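The Seventh Rule

The rules at Lurkcombe were printed on one sheet and taped inside the door of the supply closet. There were 7 of them. I had been there since January and could say the first six without looking.

Fingers open before you lift. Keep cables where you can see them. No reaching into the rack while a run is being recorded. Wipe the tips. Say "clear" out loud. Write down every drop, even the small ones.

The seventh said: If you would not want it copied, stop.

I was working on the Kimia set, 100 runs of picking up a cable by its plug. By lunch I had 30. On the next one I came in too low, bumped the plug, and nudged it straight with one finger before I closed on it. The plug came up fine. The log asked for pass or fail, and it had no box for nudged. 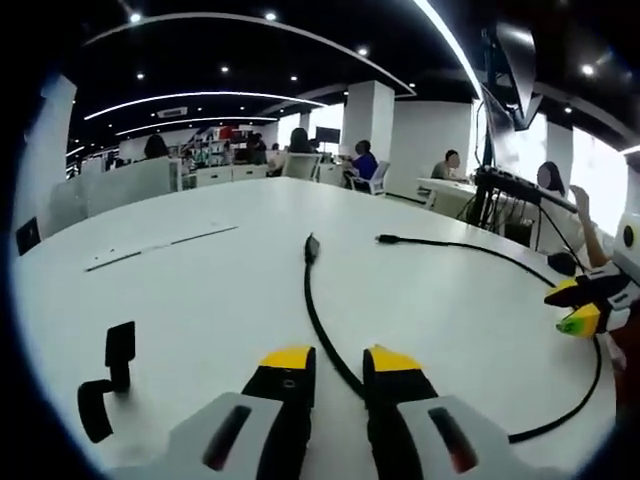
I thought about it longer than the job deserved. The Jiang arm would learn from whatever I gave it. If I gave it the nudge, it would nudge, and one day it would nudge something that was live or sharp or somebody's hand.

I marked it fail and wrote "pushed plug before grasp" in the notes. Then I went back through the morning's runs. I had done the same thing in 17 of them and passed every one.

It took me an hour to change them. The count on the board went from 30 to 13. The woman at the next table looked at the number, then at me, and opened her own log from the top.

I set the plug down again, said "clear," and opened the fingers.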